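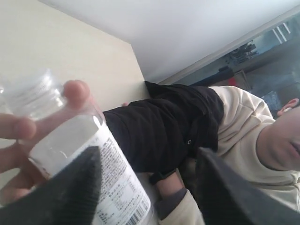 My house rules for handing things to a robot (and taking them back)

Home About Older posts Workshop notes Contact

I've been promising to write these up since January, when Pei-shan Yu joined us at Skovivton and asked me where the handover rules were kept. They were kept in my head! So she made me say them out loud while she typed, and we've been arguing over the wording ever since, which has been kind of fun.

First one, and the one I get the most grumbling about: one person, one object, one robot. If somebody is holding a bottle up to the gripper, that person is the only one talking to it. No second pair of hands coming in from the side to "help" line things up. I used to be so bad about this, I'd lean in without even thinking.

Second, hold the thing by the part the gripper doesn't need. For a bottle I like fingers up around the shoulder and neck, with the body left free for the pads. Dardo Painemal holds his from the base and we have gone back and forth on it for weeks (he has long arms, that's my theory). We wrote it down as "agree before you start," and I can live with that.

Third: say "got it?" and wait. The person lets go when the operator says "yours," and not when the fingers look closed. Looking closed and having a grip are two very different things with thin plastic, ask my shoes.

Then there's the speed stuff. Our Ernusen arm has a slider that goes up to 800, whatever that's supposed to mean, and for anything with a human hand nearby we keep it at 40. Yes it's slow. Yes, visitors get bored. I bring snacks. At 96 it was still fine on paper and I still didn't like how it felt coming at my knuckles, so 40 it is, and Pei-shan put it in bold.

Stuff we're still fighting over:

- Sleeves. I say push them up past the wrist, Dardo says close-fitting cuffs are okay.
- Watches and wristbands. I want them off, and I forget mine constantly, so I'm in no position to lecture.
- Whether you can crouch or lean in with your face at gripper height. My vote is no, keep your head back, and I'd like that one to be a hard rule by the next revision.
- Full bottles. Hascombe's old checklist said empties only for practice. I think that's sensible for beginners but you do have to move on at some point.

The whole thing fits on one page, 2662 characters by Pei-shan's count, and it's taped up next to the stop button. Get the stop button sorted before any of this, by the way! Somebody other than the person doing the handing should have a palm over it the whole time.

If you've got a rule for giving objects back to a person, please send it over. Ours just says "slowly," and Charvát, where I borrowed half of this list from, doesn't cover it at all.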